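Speaker notes: Zachary Simard
Talk given at Trincombe, August 6, 2026
Title slide: "Where does the demonstration end? Cutting long two-arm tasks into pieces"

Slide 1. Opening

Thanks for having me. I have the slot before lunch and I will try to finish on time. Please stop me if a word is unclear, but keep the longer questions for the end.

The talk is on one result. When we train a two-arm policy on long tabletop tasks, the place where we cut the demonstrations matters more than we expected. I will go through the task, the old way of cutting, the new way, the numbers, and then the parts that still don't work.

The project is called Serkska. The code that does the cutting is called Relel, and I will use that name a lot, so remember it.

Slide 2. The problem

A person drives both arms by hand and we record the joint positions, the gripper openings and the camera views. A whole task may include moving small items between containers, using a scoop, dealing with a lid. The operator does it in one go.

A policy trained on whole recordings drifts. It gets the first steps right and then ends up somewhere it has never been. Everyone in the room knows this one, so don't spend long here.

The usual cure is to cut the recording into stages and give each stage a short text label. "Pick up the scoop." "Put the lid down." The policy is then told which stage it is in. Fine, but somebody has to decide where one stage stops and the next begins.

Slide 3. How we used to cut

Two annotators watched the recordings and pressed a key at each change of stage. They were careful people and they had a written guide. They still disagreed, mostly on the same kind of moment: one arm has finished and the other has not.

Say the right gripper is on its way down to a tray while the left one is still holding something. Is the left arm's stage over? One annotator cut when the right arm started to move. The other waited until the left gripper opened. Both followed the guide, because the guide was written for one arm.

Pause here. This is the main point of the first half.

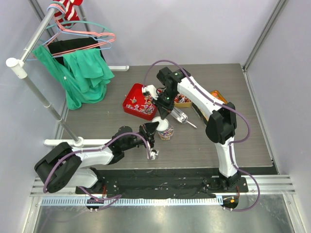

With two arms there is often no single moment when the stage changes. Each arm has its own clock. If you force one cut on both of them, one arm gets a piece with a loose end, some movement that belongs to the step before or the step after. The policy learns the loose end as well. In our runs it showed up as hesitation: an arm would reach, stop, go back a little and reach again.

Slide 4. What Relel does

Relel cuts each arm separately. It looks at gripper opening, fingertip speed and the distance between the two grippers. A cut is placed for one arm when its gripper changes state and its speed drops below a threshold soon before or after. The other arm is left alone.

Then there is a second pass. If the grippers are close together, the two arms are treated as linked and they must share a cut. We need this for handovers, and for holding a jar with one hand while the other works on it. Without it, the left arm could be in "hold" while the right arm was told to start something that pulled the jar away.

The labels are still written by people. We did try generating them and I will come back to that if anyone asks.

Mention that the speed threshold was set by hand on a small group of recordings and then not touched again. People always ask.

Slide 5. Data

We used 300 recordings for training, all made on the same type of bench. The things on the bench were ordinary: sweets, trays, jars, a scoop. We chose small wrapped sweets on purpose. They slide over each other, the sticks point every way, and clear wrapping is hard for the cameras. A wooden block would have been kinder to us.

We did not tidy up what was behind the work area between sessions. The Després recordings, which we compare with, were made against a plain background, so keep that in mind when you look at the next slide. It is not a perfectly fair comparison in either direction.

Slide 6. Results

Table on screen. Read out the two numbers and give people time.

With the hand-made shared cuts, the policy finished the whole task in 27 per cent of trials. With the Relel cuts, it finished in 65 per cent. Same network, same recordings, same training time. Only the cuts and the stage inputs changed.

I want to be careful. Part of this gain comes from having two stage inputs, one for each arm, and part comes from the cuts being placed more evenly. We tried to pull those apart by giving the policy two stage inputs but keeping the hand-made shared cuts. It landed between the two, closer to the lower one. So the placing of the cuts seems to do most of the work, but I would like to see that repeated on another bench before I say it any more strongly.

Slide 7. What goes wrong

Clip one: scooping. The scoop handle is long and thin, and if the gripper takes it too far back the bowl tips. Relel doesn't help at all here. The cut is in the right place and the grasp is still poor.

Clip two: lids. A gripper can close on a lid with almost no change in opening, so the state change is small and Relel sometimes misses it. The two stages run together and we are back to the old problem. In March we added motor current as an extra signal. It catches more of them, and it also adds false cuts when a finger brushes the table.

Clip three: long waits. If the operator stops to think, the speed drops and Relel may cut there. We now join very short pieces back together. It is a crude fix and I would be glad to hear a better one.

Skip clip three if short of time.

Slide 8. What we are doing next

We are asking operators to carry on at a steady pace and not to wait for one arm to finish before starting the other. It makes the recordings harder to read for a person but Relel doesn't mind, and the trials are shorter.

We are also testing cloth. Cloth has no clear moment of contact, so I expect the gripper signal to be weak. No numbers yet, and please don't quote me on it.

Slide 9. Last slide

Leave the results table up during questions. The guide for annotators, old and new version, is in the handout at the back of the room. If somebody asks for the recordings, take their email address and say we will send the access form.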